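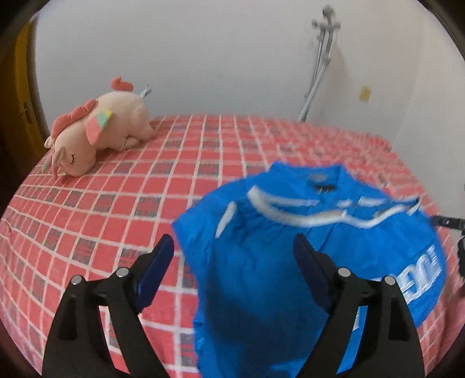 *Temps de lecture : 2 min*

**Ticket : sauvegarde bloquée après le chapitre du port (Grevasura, version console portable)**

Statut : résolu, correctif en attente
Ouvert par : Lucero Sánchez
Suivi : Tahsin Miah

**Problème signalé**

Depuis la mise à jour de novembre, la partie se fige à l'écran de chargement quand on quitte Drokville par la porte nord. La musique continue, le bouton Home répond, mais le chargement reste à 39 %. Console redémarrée, même résultat. La sauvegarde automatique date d'avant le combat contre Naqvi.

**Essais**

- 14 h 10 : réinstallation du jeu depuis la carte. Pas de changement.
- 14 h 35 : suppression des données additionnelles, puis nouveau téléchargement. Pas de changement.
- 15 h 20 : nouvelle partie, même porte. Le passage se charge normalement, le fichier du jeu n'est donc pas en cause.
- 16 h 05 : Wálter Alvarado charge la sauvegarde de Lucero sur une autre console. Blocage à 39 %.

**Cause**

L'inventaire contient 1 861 fragments. Au-delà d'un certain seuil, le jeu recalcule toute la liste à chaque changement de zone et n'en sort plus. Shanthi Bepari a reproduit le blocage deux fois avec une sauvegarde de test.

**Contournement**

1. Charger l'emplacement 2, et non la sauvegarde automatique.
2. Aller chez le marchand Skimix et vendre des fragments jusqu'à repasser sous les 1 000.
3. Sauvegarder à la main, quitter, relancer.
4. Sortir par la porte nord.

Lucero confirme que le passage fonctionne. Elle a perdu six objets de quête vendus par erreur ; ils se rachètent au même prix.

Hideaki Hamada a transmis le rapport aux développeurs. Pas encore de date pour le correctif.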